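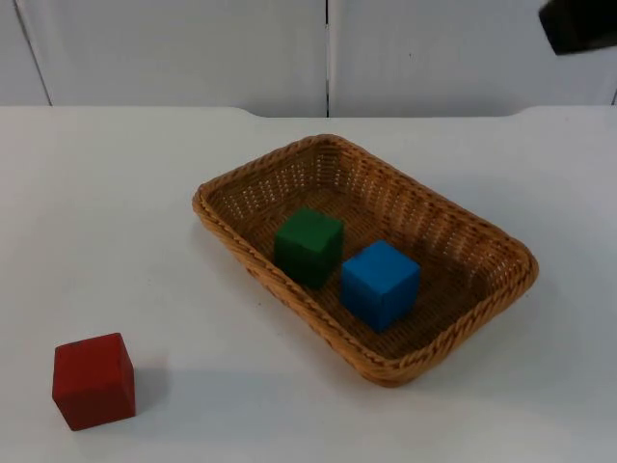 A woven basket on a white table, with a green cube in it.

Gosumport Autumn Convention: Frequently Asked Questions

Who can come?
Anyone. You do not need to be a member of a church in the Rana circuit. Children under 7 must stay with a parent or another adult from their family during the evening services.

When is it?
The convention is held in November. Doors open at 6 pm and the first hymn is at 7 pm. Morning Bible study starts at 10 am in the lower hall.

Is there a charge?
The services are free. The weekend meal ticket costs £25 and covers lunch and supper on both days. Tickets are sold through the Pokia booking page, or at the church office if you would like to pay in cash.

Can I get my money back if I cannot attend?
Yes, up to 2 weeks before the convention. After that the kitchen has placed its order and we can only transfer the ticket to another name. 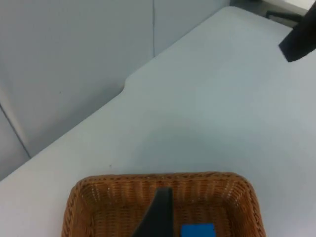
Where do I go for personal prayer?
Prayer is offered after each evening service in the side room, and you do not have to book. A member of the prayer team will meet you at the door and ask whether you would like to speak to a man or a woman. You can sit in the side room for as long as you need. What you say will be kept private, except where someone is at risk of harm.

Will the services be shown online?
The evening services will be streamed. The morning studies will not, but notes will be put on the church website the following week.
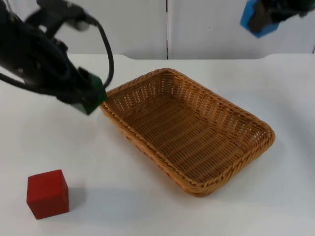 Wicker basket and red cube, with robot arms over the table.

How do I get there without a car?
Norkurier runs a coach from Rana station, leaving at 5.15 pm and returning when the service ends. Please reserve a seat when you book. The local bus, number 115, stops outside the main gate, but the last one leaves before the evening service is over.

Can our choir take part?
Visiting choirs may sing one piece at an evening service. Send us the words and the length of the piece by the end of September. There is a piano and an organ in the main hall. 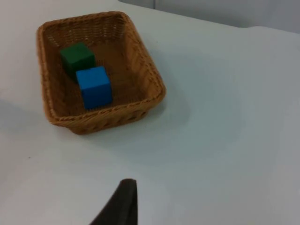
Backing tracks can also be used if they reach the sound desk before 5 pm on the day. We cannot store instruments overnight.

What if I need a wheelchair space or a hearing loop?
Both are available in the main hall. Tell us on the booking form, or ask a steward when you arrive. The lower hall has a ramp at the car park side but no loop.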